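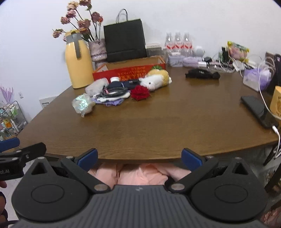
3.2. Clasificación de los objetos y criterios de registro

El estudio parte de una pregunta sencilla: qué ocurre con las cosas pequeñas que los viajeros olvidan en los autobuses de línea y en las salas de espera. La bibliografía sobre objetos perdidos se ha ocupado sobre todo de teléfonos, carteras y documentos, cuya devolución está regulada. Del resto – paraguas, estuches, telas, recipientes – apenas se conservan registros, y los que hay suelen agrupar todo bajo una sola línea de «varios».

Trabajamos con los libros de entrada de dos depósitos, el de Sokby y el de Mustura. El primero anota cada objeto el mismo día en que llega. El segundo acumula las entradas y las pasa al libro los sábados, de modo que la fecha de hallazgo y la de registro no siempre coinciden. Para hacer comparables ambas series se tomó como referencia la fecha de registro y se descartaron las anotaciones sin descripción legible. Quedaron 200 asientos, que forman la muestra de esta sección.

Cada asiento se asignó a una de 4 clases: prendas y textiles, protección contra la lluvia, envases y estuches, y otros. La frontera entre las dos últimas resultó la más difícil. Czerwiński propuso en un trabajo anterior clasificar los envases según su contenido, pero en nuestros libros el contenido casi nunca figura. Optamos por atender solo a la forma y al cierre, con independencia del uso que pudiera haberles dado el propietario (figura 2). 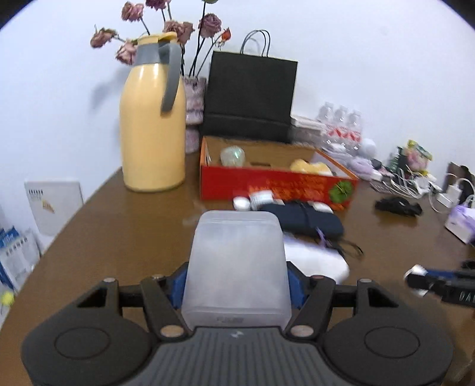 Figura 2. Paraguas plegado sobre un paño blanco, con caja translúcida y otros recipientes pequeños.

La codificación fue realizada por dos personas de manera independiente. En 19 asientos hubo desacuerdo, casi siempre por términos ambiguos como «caja» o «funda», que en Mustura se emplean de forma indistinta. Estos casos se resolvieron en una segunda lectura conjunta, siguiendo el procedimiento de Mühlbauer para inventarios incompletos.

Conviene señalar una limitación. Los libros recogen lo que el personal consideró digno de guardar, y ese umbral cambia de un depósito a otro. En Sokby se admitía cualquier objeto entero; en Mustura, hasta julio, se desechaban los envases vacíos sin anotarlos. La proporción de envases en la segunda serie debe leerse por tanto como un mínimo.

3.3. Plazos de reclamación

El plazo se calculó como la diferencia en días entre el registro y la firma de entrega. Los objetos no reclamados se trataron como observaciones censuradas al cierre del libro.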